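# Jilurberg tabletop blocks - notes on the collection

Compiled by Wing-yan Chu. Read this before you trust the labels, and then maybe trust them a little less.

The set holds 500 pictures of plain colored blocks on tables, sorted into 28 folders. Fletus, the older set it grew out of, claimed its color names were "consistent." I checked 83 of them against a paint card and stopped believing that. Names here are my own calls, made by eye.
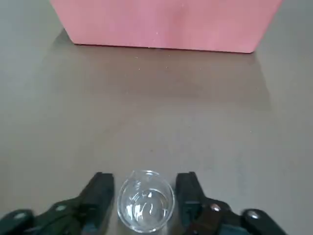 Color names cause most of the arguments. Konstantinidis wanted one word, "pink," for everything between rose and orange, and I still think that throws away too much. A big block with a matte face like this one could go down as salmon or coral, and it gets a shade lighter toward the center, so sampling a single pixel settles nothing. The gray table also turns darker and browner right in front of it. Mask that patch out before you average the background.

## Known problems

- `size` is only small, medium or large. No measurements.
- Dust specks on the tables were left in. Don't count them as objects.
- Folder 3 has duplicates. I have not cleaned it up.
- `shape` was filled in from whatever was visible - tops are often missing.

## Use

Fine for rough color sorting. I would not use it to compare lighting, whatever the Cikus write-up says. Corrections are welcome if they come with the file name and the label you would use instead.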